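Section 6. Comparing two grippers with the brick test

In this section you compare two parallel grippers on the same arm with the Zaltlow bench controller. The test is simple, but please follow the order of the steps. Finish Section 5 (tool weight and center of mass) for both grippers before you start.

6.1 What you need

The arm with the first gripper mounted.
A studded baseplate and a set of bricks in different sizes.
A fixed camera with a clear view of the baseplate.
The Palma test program, loaded in the controller.
The log sheet from Appendix B.

6.2 Prepare the workspace

1. Put the baseplate flat inside the reach of the arm. It may be rotated, but it must not move during the test.
2. Place the bricks in a row next to the baseplate. Leave a space between them so that the fingers can enter on both sides.
3. Move the arm by hand guiding until the fingers are above the last brick of the row. Save this point as ROW_END.
4. Do the same at the other end of the row and save ROW_START.
5. Check the cables of the gripper. They must follow the wrist in all positions without pulling.

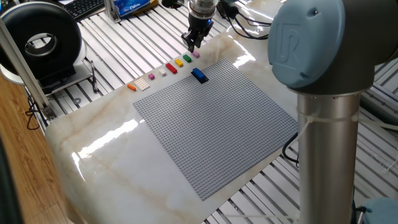

6. Set the finger opening a little wider than the brick. When the opening is too wide, one finger can touch the neighbor brick and push it out of the row.
7. Set the approach height to 40 mm above the studs.

Caution: Keep your hands out of the workspace when the program is running. The closing force of a small gripper is enough to hurt a finger.

6.3 Run the pick test

1. Select PALMA > PICK in the menu and press Start.
2. Let the arm close on the brick and lift it. The controller waits 500 ms before the next movement. Do not make this time shorter in the first run.
3. Watch if the brick turns between the fingers. A small turn is normal with smooth fingertips. Write it in the log sheet anyway.
4. If the program stops with code 202, the fingers closed completely and found no part. Teach the row points again and restart from step 1.

Note: Use the same speed for both grippers. If you change the speed, you must repeat the test of the first gripper also.

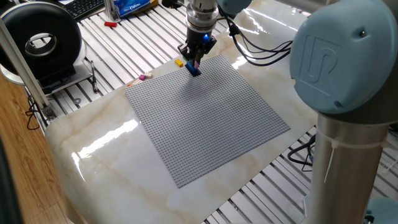
A reader from the Bornthorpe workshop wrote to us that the force should be set before the speed, and that with the factory force the bricks slipped in every second run. We agree with this for rubber fingertips. Raise the force one level at a time and stop when the brick does not slip anymore. For hard fingertips the factory force is good.

6.4 Run the place test

1. Select PALMA > PLACE.
2. Teach one point above the baseplate, near the edge that is closest to the row. Save it as PLATE_1.
3. Bring the brick down slowly until the studs are just under it. Correct the rotation of the wrist in small steps, until the sides of the brick are parallel with the rows of studs.
4. Press Start. The arm pushes the brick down and opens the fingers.
5. Check the brick from the side. If one end is higher, write "tilted" in the log sheet.

Caution: Do not increase the push force to repair a bad position. The plate can bend and the next points will be wrong.
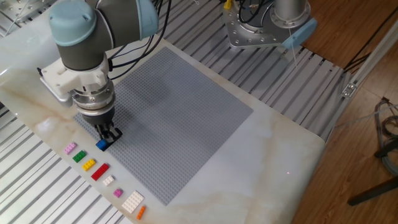 Atia, in the comments of the online version, asks if it is allowed to skip the place test when the pick test was already good. It is not recommended. A gripper can hold very well and still release badly, for example when one finger opens earlier than the other.

6.5 Change the gripper and repeat

1. Move the arm to the home position and switch off the tool power.
2. Mount the second gripper and load its tool data.
3. Teach all the points again. Do not copy them from the first gripper, also when the fingers have the same length.
4. Repeat 6.3 and 6.4 and use a new log sheet.

For the long test, see Section 7. It needs 4000 cycles per gripper and a different program.

Last change of this section: 18/10/2026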